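Children's Cookbooks Find a Second Life in Clillard

The public library in Clillard lent 3,198 cookbooks last year, and 1,133 of them came from the children's shelves. Librarians attribute much of the increase to illustrated stories that end with a recipe, a form that smaller publishers have taken up with enthusiasm.

Usedstead, a press based in Wirkby, now lists 30 such titles. Its most requested book follows a family through a winter of soups, with one vegetable introduced in each chapter. The recipes were tested in school kitchens before printing, and several were shortened after teachers reported that the class period ended before the carrots were soft.

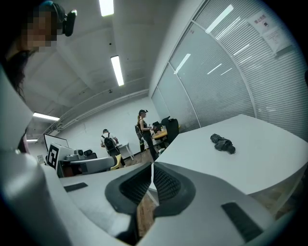 The press also accepts recipes from its readers. It received 151 submissions for the next volume, most of them for pancakes. Editors have asked that future entries include at least one vegetable and list quantities in cups.

The Abdelaziz Prize for food writing will admit picture books for the first time in the coming season. Entries close in July, and publishers may submit two titles each.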